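Dredicoの公開デモ、午後の回を見てきた。製品名はKaramで、卓上アームに二本指グリッパーを付けたキットだ。価格は785万円。結論を先に書くと、今の段階では買わない。ただ、見に行く価値はあったと思うので、気になった点を残しておく。

## 会場と説明

説明は「手先の細かい作業を人から引き取る」という話から始まった。この手の口上は毎年聞いている。配られた資料には成功率も平均所要時間も載っておらず、質問すると「条件によります」と返ってきた。条件によるのは当然で、その条件を並べた表が欲しいのだ。

一方、指の造りは悪くない。白い平たい指の内側に、黒いギザギザのパッドが付いている。消耗品なのに交換時期の目安が示されないのは困る。

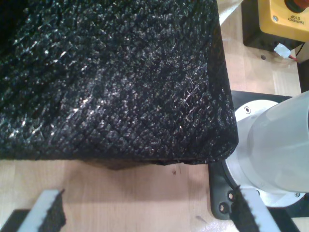

安全まわりの説明は短かった。非常停止を押した後の復帰手順を知りたかったのだが、「マニュアルに記載があります」で終わり。そのマニュアルは購入者にしか渡さないという。導入前の稟議にはリスクアセスメントの下書きを付けるものなので、順番が逆だろう。

## LANケーブルの作業

個人的な目当てはラック内の配線だった。うちの現場でも、夜間のケーブル差し替えは人手が足りない。

この作業で難しいのは、つかむことより向きを合わせることだ。RJ45は爪の向きが違えば入らないし、少し斜めに当たるだけで縁に引っかかる。隣のポートにもケーブルが挿さっていれば、指の逃げ場もなくなる。

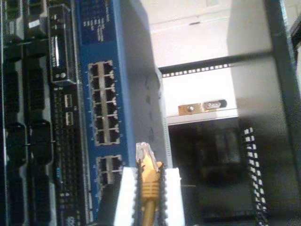 以前見たZellotovの展示機は、専用の治具でコネクタを固定してから差す方式だった。見栄えはしないが、何を保証しているのかは分かりやすい。Karamは治具なしを売りにしている。それなら、配線が混み合ったラックでの数字を出してほしい。担当者によれば社内試験は102回行ったそうだが、そのうち何回成功したのかは「集計中」とのことだった。102回なら、その場で数えられるのではないか。

もう一つ、抜く作業についても聞いた。爪を押しながら引く動作は「次の版で対応予定」。差し替えの半分は抜くことなので、ここが抜けていると実務では使いにくい。

## 設置と固定

地味だが、購入を考える人には設置の話をいちばん聞いてほしい。アームの土台は黒いプレートを介して木の天板に載っている。デモならこれで構わないとしても、据え付け先の剛性について推奨値がないのは不安だ。天板がたわめば、手先の位置はそのままずれる。

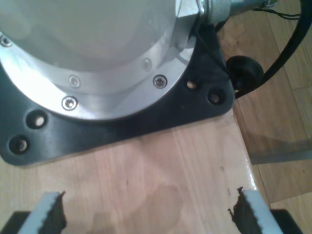 ケーブルの取り回しも自前で考えることになる。Tirettiの架台を使えば楽になると勧められたが、別売りで、納期は9週間。見積書では本体と架台の欄が分かれているので、総額で比べるときは注意したい。

保守契約は2年から。故障時の代替機は有償だった。

## 評価

良かった点

- 指の形が単純で、パッドの当たる面が分かりやすい
- 担当者が未対応の機能を隠さなかった

引っかかった点

- 成功率が出てこない
- 抜去に対応していない
- 架台と代替機が別料金
- 復帰手順を購入前に読めない

五点満点で二点。研究室で試すなら三点にしてもいい。集計が終わったら資料を送ってもらう約束をしたので、7月まで待って、届いたら追記する。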